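The Velo is a folding trestle table sold by Gratik for event hire fleets: weddings, corporate lunches, conference registration. We bought 37 of them in October and have since logged 2,282 individual hires. This review covers the standard rectangular model only.

## Top

The white top needs no cloth for informal work, but most clients order one anyway. Coffee wipes off with a neutral cleaner. Red wine left overnight does not, and needs a second pass with diluted peroxide. Glare under marquee festoon lighting is low.
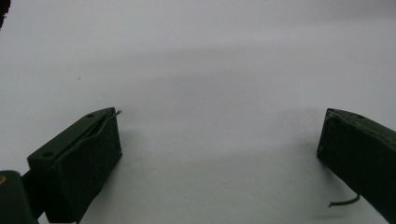 *Plain white surface, soft light.*

## Frame and legs

The legs lock with a spring catch at each end. The catch is stiff when new and loosens to an acceptable level after a month of use. On grass, the feet sink under a loaded buffet — fit the wide rubber caps, which Gratik sells separately. On hard floors the table is stable with bain-maries at both ends.

The centre hinge is the weak point. Three of ours developed play and were repaired under warranty. Turnaround was slow, and freight to the depot was at our cost.

## Handling and transport

One person can carry a folded Velo over level ground. Stairs want two. The moulded handle is too narrow for a gloved hand. Tables stack flat in the van, although the catch housings will mark the top below unless you put felt between them.

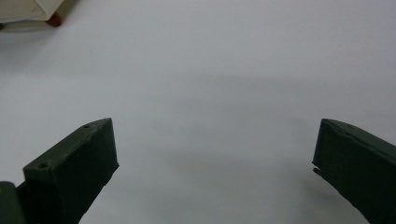
*Pale grey-white surface, soft shadow across the middle.*

## Compared with the Fikska

We also run the older Fikska. It is heavier, slower to set up and has no centre hinge, so nothing works loose. For long marquee runs I still send the Fikska. For anything involving a lift, a mezzanine or a tight changeover, the Velo goes out. Linen cut for one fits the other; our Szabó skirting clips grip the Velo edge properly but slip on the Fikska's rounded one.

## Rating

Setup: good. Surface: good. Hinge: fair. Spare parts: poor, with caps and catches sold only in packs of 100.

Recommended for indoor fleets. Outdoor operators should budget for the caps.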